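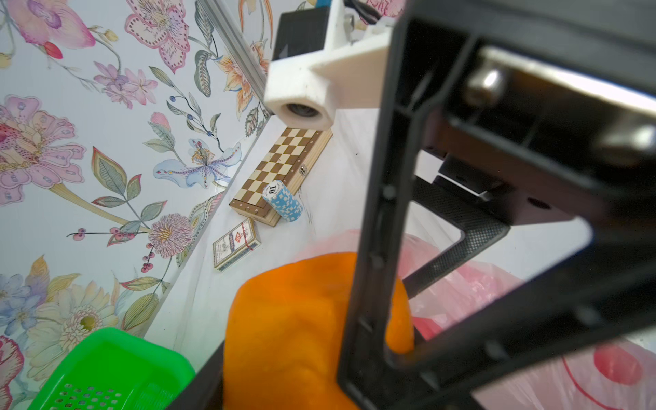
*Wrist cam view, knurled finger on the right, chess board + chips behind.*

17th September, bench 2

Swapped the Stoten gripper out, Astedeo on. Same arm, same wrist cam, same controller settings as far as I could keep them. Want to know which one we keep before Wilfredo needs the bench back in October.

Mounting took most of the morning. Bolt pattern matches on paper, in practice one hole is tight and I had to chase it out. Left the white printed bracket where it was. Cable slack is OK with the wrist straight, gets tight near the end of travel. Do not run the full sweep until somebody adds a loop.

**Camera**

- Gripper eats the whole right half of the picture. Stoten blocked less, maybe a third.
- Long finger crosses right in front of the orange thing, so the detector gets one edge of it and guesses the rest. Box comes out too narrow.
- Chess board fine. Chips fine, the "10" on the top one is readable even at this angle.
- Card box OK, label shows up well enough.
- Wallpaper is a pain. Detector put a box on the big pink flower twice and called it an object. Turned the threshold up, then it dropped the card box. Turned it back down.
- Bolt head throws a bright spot. Black tape on it? Try matte paint if tape peels.

Could tilt the camera a few degrees left. Needs a new bracket print, and then the calibration is no good and we do it all over. Ask Agbayani if they still have the file for the angled version, I only have the straight one.

**Grip**

Knurled pad vs the flat rubber on the Stoten:

- Chess board: picked by the edge, held, no slip I could see. Stoten used to let it rotate. Stay off the latch side, finger catches on it.
- Chips: can lift the stack if I come in low and slow. Close too quick and the top ones slide. Stoten about the same to be fair.
- Card box: fine but it leaves marks in the cardboard. Lower force needed.
- Orange one: good grip, it has a bit of texture and the knurl likes that.
- Pink bag: bad. Fingers pinch a fold and then drag everything on it along. Same with both grippers so not a reason to pick one.
- Green basket: not tried. Too close to the wall for the approach I have now.

Close speed at 500 in the config, whatever unit that is, manual doesnt say. Dropped it to half for the chips and left it there for the rest.

**Controller**

Threw error 2522 after lunch, 4 times, always on open and never on close. Power cycle clears it. Manual lists it as "position fault" and thats all. My guess is the connector at the wrist, it goes when the cable pulls. Would fit with the slack problem. Wrote to Birkberg since we bought the unit through them, no answer yet.

**So far**

Astedeo holds better, sees worse. If the angled bracket works I'd keep it. If not, maybe Astedeo body with shorter fingers, Wilfredo thinks the old ones can be redrilled. I'm not so sure, the wall looks thin where the rivets or screw holes would go.

To do:

- [ ] cable loop at wrist
- [ ] cover bolt head
- [ ] angled bracket, ask Agbayani
- [ ] rerun chips at lower force
- [ ] plain sheet over the wallpaper, run the detector again with the same threshhold
- [ ] move basket out from the wall and try the rim
- [ ] chase Birkberg re 2522

Arm parked, power off at the wall. Stoten is in the gray drawer with its bolts in a bag, please dont use them for anything else.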